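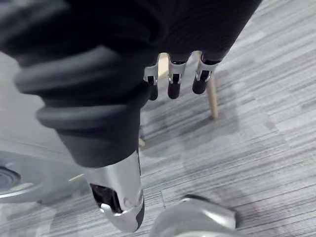
*A black glove above the striped carpet*

Yasmine Cherkaoui had found a knot that wouldn't come undone, and she rang Hafþór at once.

"Thirteen crossings!" she said. "I've tried 74 moves and it's still a knot!"
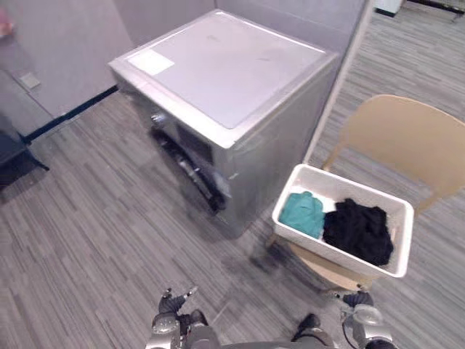 "Did you colour the strands?" he asked. She hadn't - oh, what a lovely idea! She grabbed three pencils and began.

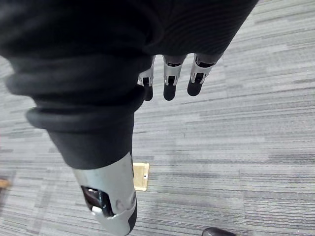 ## November

By page 16 the colouring closed up perfectly, every crossing in agreement. It could never be untied, and she had the proof!

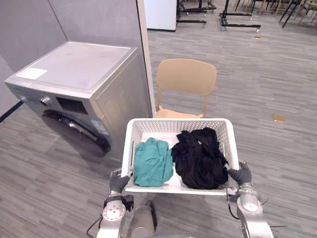

She rang him again, laughing so hard she could barely read it out. "Slower," said Hafþór, hunting for a pen. "Start from the first crossing."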